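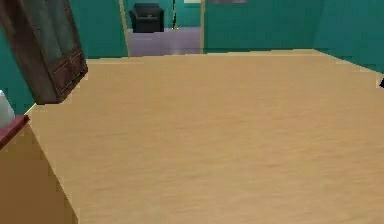 A wide wooden tabletop, with teal wall behind.

The woman who keeps the rain gauge in Hullham has been getting up at seven to read it for longer than she cares to work out. She asked me to leave her name off this, on the grounds that people already stop her outside the post office to complain about the fog.

"They think I order it," she said. "I had a man ask me if I could do something about February."

February is a sore point. The town got 165 millimeters of rain that month, against the 75 she would call ordinary, and the Clukach came over the footbridge twice. She had warned the parish newsletter it might. The newsletter ran a recipe for leek soup.

She records everything in pencil, in hardback ledgers, because ink runs and she has learned this the usual way. A nephew gave her a Luvora weather station for her birthday, the kind that sits on a pole and talks to your phone. She put it up to be polite.

"It told me we had a gust of 200 miles an hour," she said. "My washing was out. I'd have noticed."

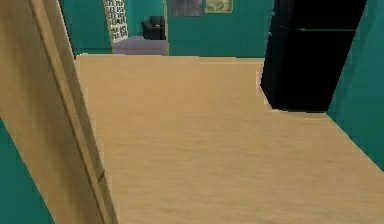

She doesn't hold it against the machine, which she says is decent on humidity and hopeless at the rest. What bothers her more is the dry spells between the downpours. Her late summers used to be damp and dull, and now she gets three weeks of cracked soil followed by a month's water in an afternoon. The yearly totals barely move.

"So somebody looks at the total and says, well, that's normal. Come and stand in my beans and say that."

I asked if she had a favorite forecaster. She thought for a while and said there used to be a website called Tamošiūnaitė, run by a person or possibly a family, that was right more often than the television. It stopped updating one winter. She still checks.

The oldest reader of her monthly figures is 86 and phones to dispute them. He has his own gauge, under a tree.

"I've told him about the tree," she said. "He says the tree was there first."

When I left she was looking at the sky over the allotments, so I asked her whether I'd need my coat. She said she only did what had already fallen.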